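Search stories Go

Twenty Oranges

Florence Vachon had taught pastry for long enough to distrust anyone who said a thing learned by watching. Now Flurkov paid her to sit at a screen with a controller in each hand and show an arm how to tidy a table.

"It only needs twenty good ones," Dwight Fehr said. "Then it has the idea."

"What idea?"

"Tidying."

She squeezed the trigger and the fingers on the screen closed on air. In the simulator nothing bruised. She had put an orange away eight times that morning, each time a little differently, and she suspected the arm was learning her sore wrist.

"Do I go over the teal box or past it?" she asked.

"Whatever feels natural."

"I'm moving a robot with my thumbs, Dwight."

He reset the table. She opened the gripper and held it above the box, thinking about which ball to go for, and whether thinking counted. 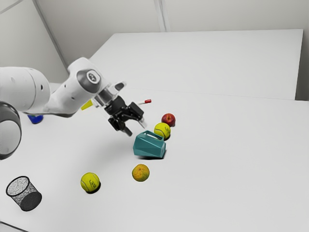
Hesitating is fine, Tanner Nguyen put in over the headset, but the arm will copy the hesitating too, so either mean it or start over.

Florence started over. On the third try she went straight for the orange, no pause, like a woman who had never doubted anything. Dwight saved it as a good one.

"And if it never learns why I picked that first?"

"It doesn't need why," he said.

She had heard that from apprentices. She reset the table herself.

3 comments

Sheldon D.: Dwight is my old boss.

skivik_reader: So did it learn or not??

W. Dantas: Twenty is optimistic.

Contact | © Stomusine Stories | Back to top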